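보낸 날짜: 2026년 8월 7일
받는 사람: Rido 사용자 메일링 리스트
제목: Re: 큐브 포즈가 손목 돌릴 때마다 튑니다 (Rido + 장갑 트래킹)

안녕하세요, Dosholm 쪽에서 장갑 캘리브레이션 파이프라인 만지고 있는 사람입니다. 답이 좀 늦었네요. 어제 올려 주신 글 읽고 너무 제 얘기 같아서 로그부터 뒤졌습니다 ㅎㅎ

> 고정 카메라 한 대로 마커 큐브를 잡고 있는데, 큐브를 천천히 돌리면
> 어느 순간 자세가 확 뒤집혔다가 다음 프레임에 돌아옵니다.
> 위치는 멀쩡하고 회전만 그래요. 면이 하나만 보일 때 특히 심합니다.
> 필터를 세게 걸면 안 튀는 대신 손이랑 큐브가 따로 놉니다.
> 다들 면마다 따로 포즈를 풀고 평균을 내시나요? 아니면 다른 방법이 있나요?

결론부터 말하면 평균은 내지 마세요! 저도 처음엔 그렇게 했는데, 면 하나가 뒤집힌 해를 내놓으면 그게 평균에 그대로 섞여서 훨씬 알아보기 힘든 오류가 됩니다. 차라리 확 튀는 게 낫더라고요, 눈에 띄기라도 하니까요.

평면 마커 하나로 포즈를 풀면 재투영 오차가 비슷한 해가 두 개 나오는 경우가 있잖아요. 마커가 화면에서 작거나 카메라를 거의 정면으로 볼 때 이 둘이 구분이 잘 안 됩니다. 노이즈가 조금만 끼어도 솔버가 이쪽 골랐다 저쪽 골랐다 하는 거죠. 말씀하신 증상이 딱 이거예요. 위치는 두 해가 거의 같아서 멀쩡해 보이고요.

그래서 저희는 보이는 면의 코너를 전부 큐브 좌표계로 옮겨 놓고 한 번에 풉니다. 면이 둘만 보여도 점들이 한 평면에 있지 않으니까 모호함이 거의 사라져요. 대신 면끼리의 상대 위치를 정확히 알아야 하는데, 손으로 붙인 마커는 도면대로 안 붙어 있습니다(제가 붙인 건 특히요). 큐브를 천천히 굴리면서 두 면 이상 보이는 프레임을 모아 면 배치까지 같이 최적화해 두면 됩니다. 저는 1388프레임 찍어서 그중 112프레임만 골라 썼는데 그걸로 충분했어요. 많이 넣는다고 좋아지진 않고, 각도가 고르게 퍼져 있는 게 훨씬 중요했습니다.

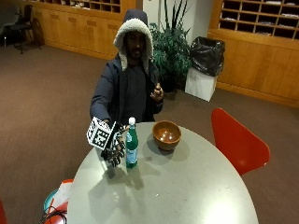

면이 하나만 보이는 구간은 어쩔 수 없이 남는데, 거기서는 해 두 개를 다 받아서 직전 포즈에서 예측한 회전과 가까운 쪽을 고릅니다. 코드로는 정말 몇 줄 안 돼요. 다만 시작 프레임에서 잘못 고르면 한참을 뒤집힌 채로 끌려가니까, 두 면이 잡힐 때까지는 트랙을 아예 시작하지 않게 막아 두세요. 이거 빼먹고 반나절 날린 적이 있습니다 ㅠㅠ

그리고 필터 때문에 손이랑 큐브가 따로 논다는 부분은 저라면 시간 동기부터 의심할 것 같아요. Rido 기본 설정은 카메라 타임스탬프를 메시지 도착 시각으로 찍습니다. 노출 시각이 아니라요. 저희 환경에서는 장갑 쪽보다 영상이 30밀리초 늦게 들어오고 있었고, 가만히 있을 땐 티가 안 나다가 손목만 돌리면 큐브가 손가락을 뚫고 지나갔습니다. 장갑 각속도랑 큐브 각속도의 크기만 뽑아서 상호상관을 돌려 보시면 지연이 바로 나와요. 축을 맞출 필요가 없어서 손과 큐브 사이 변환을 몰라도 됩니다. 단, 그 구간 동안에는 큐브를 고쳐 쥐면 안 되고요!

필터는 지연 보정을 넣은 다음에 다시 조정해 보세요. 저는 원래 걸어 둔 저역통과를 거의 다 걷어냈고, 대신 재투영 오차가 2픽셀을 넘는 관측을 버리는 쪽으로 바꿨습니다. 이 기준값은 해상도랑 렌즈에 따라 달라지니 그대로 베끼지는 마시고요. 손가락이 마커 모서리를 살짝 가리면 검출은 되는데 코너가 밀려 있는 경우가 있어서, 오차 히스토그램을 한 번 그려 보고 꼬리가 시작되는 데서 자르는 게 제일 마음 편했어요.

아, 하나 더. Mazza 뷰어로 겹쳐 보고 계신다면 큐브 원점이 중심인지 첫 번째 면의 중심인지 확인해 보세요. 저희 쪽 설정 파일은 중심 기준인데 뷰어는 면 기준으로 그려서, 멀쩡한 캘리브레이션을 틀렸다고 두 번이나 갈아엎었습니다... 뷰어 설정에서 오프셋만 넣어 주면 됩니다.

면 배치 최적화 스크립트는 Akville 저장소의 tools 폴더에 올려 뒀어요. 정리가 안 돼서 변수 이름이 엉망인데 돌아가긴 합니다. 입력은 검출된 코너 목록이랑 카메라 내부 파라미터면 되고, 결과는 Rido가 읽는 형식으로 바로 나옵니다. 왜곡 계수 순서가 다른 캘리브레이션 툴을 쓰고 계시면 그것만 조심하세요.

혹시 해 보시고도 계속 튀면 뒤집히는 구간 앞뒤로 로그를 잘라서 리스트에 올려 주세요. 원본 코너 좌표가 들어 있으면 제일 좋고, 포즈만 있어도 볼 수는 있습니다. 저도 큐브를 완전히 놓쳤다가 다시 잡는 구간은 아직 마음에 들게 못 풀었거든요. 장갑 포즈로 예측을 이어 가는 방식을 써 보신 분 계시면 그 얘기도 듣고 싶어요.

Dosholm 캘리브레이션 담당 드림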